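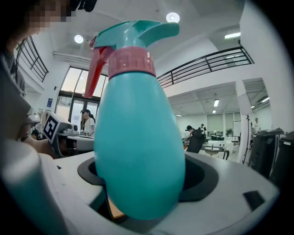

The Okard students have moved on to two-handed tasks, which puts us a little ahead of the plan I sent you in the spring (I had to go back and check, and yes, ahead!). The whole first stretch of the fall went to one-handed picking and placing with soft blocks and foam cups, all things that forgive you. Then we switched to objects people use. The one you'll hear most about in this report is the teal spray bottle with the pink collar, because it has a fat round body, a narrow neck and a trigger hanging off one side, and each of those parts wants a different kind of grip. Students love it and hate it in equal amounts.

Before I get going: Morag Lennox at the Broltovon office asked me to keep these reports in ordinary language and to say plainly what the money went to. So that's how I've written it. The receipts went to her separately.

Where we are

To refresh your memory, the class has two halves. In the first half, students use hand-held grippers to record themselves doing a job, over and over, from the gripper's point of view. In the second half they use those recordings to train a small model and try it on our one real arm, which the students named Dorkus before I could stop them. The name is on the cabinet label now, so I think we're stuck with it.

As of 11/14/23 the students have 387 recordings that passed our checks. I told you in the proposal I'd be happy with more than that by winter break, and I still expect to get there, but I want to be straight about how the number was made. We threw away a lot of the early material. Some of it had the marker hidden behind somebody's sleeve for half the clip, and some was just sloppy, with the object nudged into place by a free hand. Evander Cairns wrote a checklist for this in September and the pass rate climbed right after people started using it. He's a sophomore who signed up to get out of a chemistry elective, and he is now the person everyone goes to when a clip looks weird.

The class meets in the open workspace on the ground floor of MacAulay, and that has worked out better than the room we were first given. There's daylight from the big windows and plenty of space to back away from a table. The trade-off is that other groups use the floor too and we have to be tidy about where we set up. We had one bad week in the fall when our tables got moved over a weekend and every calibration had to be done again. Isla Dunbar put tape down at the table legs after that. Simple, cheap, and it has saved us hours!

The two-handed work

I'll spend a bit more time on this part, as it's what your second payment was for.

The task is a handover. One gripper holds the bottle, a second gripper comes in from the side and takes it, and then the first one lets go and backs off. When I described this in the proposal I made it sound like a small step up from picking and placing. It isn't small. The students found out within the first session that letting go is the hard part. If the first person opens too early the bottle tips. If they open too late, the second person is already pulling and the bottle twists in the pads. With your own two hands you feel the moment when the weight shifts, and with a gripper you get much less of that, so they've had to learn to watch for it.

Gillespie Moffat and his partner tried calling out loud ("mine," "yours") and it did make the handovers smoother. Then somebody pointed out that Dorkus can't hear anybody, so timing that depends on a shout won't be in the pictures the model learns from. Great argument. It took up most of a class period and I let it run, because it's exactly the kind of thing I was hoping they'd bump into. They settled on a rule that both people hold still for a beat before the first one opens. The recordings are slower now and much more alike from pair to pair.
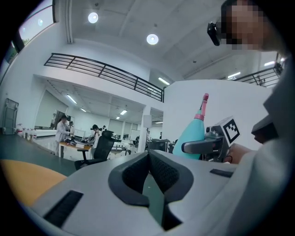 The pairs rotate, so a student who has been giving for a while switches over to taking. I was skeptical about that at first — it eats up time and the first few tries after a switch are usually clumsy — but the ones who've done both jobs are noticeably gentler. They know what it's like to be on the other end. We've also started mixing experienced students with newer ones instead of letting friends team up, and there was some grumbling, and it passed.

Where to grip the bottle is still an open question. One camp likes the round body, low down, as there's more surface for the pads. The other camp goes for a spot higher up, near the neck, so that the partner has the body free. Both work in human hands. We'll know more when we train on each set separately and compare, and that's on the schedule for after Thanksgiving. I have a favorite but I've been keeping it to myself in class, so I'd better keep it to myself here too.

What Dorkus can do so far

Only the one-handed tasks have been tried on the arm. For the foam cup, the best student model got it into the tray 50 times out of 100 tries. I know that reads like a coin flip. I'd ask you to look at it the way the students did, because the first model they trained never closed on the cup at all, it just hovered next to it like it was shy. The failures now are mostly near misses: the arm arrives a bit to one side, closes, and knocks the cup over. Evander thinks it's a calibration problem and Isla thinks we simply don't have enough recordings from the left side of the table. They've each written up a plan to test their idea and I've told them to run both.

We haven't put the bottle in front of the arm. I could have rushed it to have something exciting for this report, but the handover needs two arms anyway, and the one-armed version of the bottle task needs a better model than the one we've got. I'd like to wait.

What the money went to

Replacement finger pads were the big surprise. They wear faster than I'd budgeted for when a whole class is using them, and I moved some money over from the printing line to cover it (Morag approved this by email). Storage was the other one. Video piles up, and we'd filled our drives well before midterm. We bought two more, and we've got a rule now that rejected clips are deleted at the end of each week, after a second student has looked at them.

Small stuff: tape, printed markers, zip ties, a lot of foam cups, and spray bottles. I'd recommend buying spares of anything with a trigger.

We haven't touched the travel money. The plan was to take the students to see a working lab in the spring and that's still the plan. Davina MacRitchie is handling the arrangements on the school side and she has the permission forms ready to go.

Students

We started with a full class and lost two in the first weeks, one to a schedule clash and one to soccer. Since then attendance has been steady. There are 6 students who come to the optional late session nearly every time, and I've had to start sending them home. I'm asking two of them to help teach the beginners' group next semester, and if they say yes I'd like to talk to you about whether a small stipend could come out of the assistant line. It's been sitting unused.

One thing I'd do differently: I should have taught the data checking first. I had it down as a dull topic for the middle of the semester, and it turned out to be what got people hooked, seeing their own clips on the big screen and arguing over whether they'd pass. Next year it goes in the first week.

Problems I could use help with

The loan on the arm ends in June. If we want the handover running on real hardware we need a second arm for at least part of the spring, and I don't have a good lead on one. If anybody on your side knows of a lab with an arm sitting in a closet, I'd be very glad of an introduction. It doesn't have to be pretty.

The other problem is my own time. I'm doing the calibration myself most mornings before class. Gillespie has been learning how, and he's careful, so I hope to hand it over to him after the break.

Next report comes to you at the end of the spring semester, with results from both grip styles. If Morag would like to stop by before then, the late session is the one to see, and she should wear shoes she doesn't mind standing in.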